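4.2 Waiting for the third film

I should say at the start of this section that I went into the Belmonte material expecting to be bored by it. Sequel talk is the small change of entertainment news. Somebody on a sofa says they'd love to do another one, a dozen sites write it up by teatime, and then we all forget until the next sofa. But the more of it I read, the more I wanted to know what the fans did with all that time in between, and that is really what this section is about.

A bit of background for anyone who missed the first two. Belmonte is a romantic comedy about a hotel heiress who doesn't want the hotel, and Return to Belmonte is the same thing with a wedding in it. Both were directed by Embla Tangen, and both did far better on television repeats than they ever did in cinemas. The third has been "nearly ready" for as long as I've been working on this project. The forum I followed, Ellby, started life as a place to swap recordings and turned into the place where people wait.

I collected 2,781 posts from the Ellby sequel board and read every one of them, mostly on trains. Wiebke Hamann read a set of 300 separately so that we could compare notes. We disagreed on 20 of those, nearly always over whether somebody was being sarcastic (Wiebke thinks fans are more sarcastic than I do, and having gone back over them I suspect she's right). I then picked out the 50 longest threads for closer reading, and the quotations in this section all come from those.

The first thing that struck me was how carefully people graded their news. A remark from Tangen herself counted for a lot. A remark from one of the leads counted for rather less, on the grounds that actors are polite and will say yes to anything on a sofa. Anything from "a source close to the production" was treated as weather. One poster kept a running list with her own labels, going from "signed" down to "said in a lift", and other people would argue about where a new item belonged before they'd even discussed what it said. I loved that list! It did the same job as the coding sheet I'd spent a month on, and did it with better names.

The second thing was that good news didn't always cheer anyone up. When Tangen told a breakfast programme one Sunday that there was a finished script, I assumed the board would go off like a firework. It did, for an hour or so, and then the worrying set in. Who had written it? Was it the wedding writer or the first-film writer? If it was finished, why wasn't anyone filming? One long-standing member put it like this: "I was happier when there wasn't a script because then it couldn't be a bad one." Several people agreed with her, and one told her off.

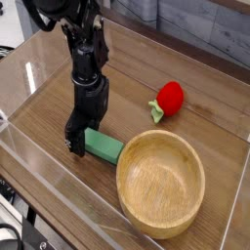
Ilse Wunderlich's work on soap opera audiences is useful at this point, and I've leaned on her idea of "kept time" all the way through. She means the way viewers hold a place open in their week for a programme that might not be on. The Belmonte fans do something similar over years — they rewatch both films every September, in order, with a shared thread running alongside, and the third film has its own slot in the schedule. It's left blank. People post in it anyway, usually about what they've made for supper.

I did wonder whether this was only an Ellby habit, so I asked Finn Tiedemann, who studies the Griline fandom, whether he'd seen anything like it. He hadn't, or not in that form. Griline is a fantasy series and its fans write their own next chapters by the yard, so a gap in the story gets filled very quickly. There's hardly any fan fiction on Ellby. The few attempts at a third Belmonte got kind replies and then sank, and one author took hers down and apologised for "going ahead without them".

I'll come back to that apology in 4.3, where I set it beside the much crosser threads about recasting the aunt.

Figure 3. Tabletop with robotic arm, green block and round wooden bowl.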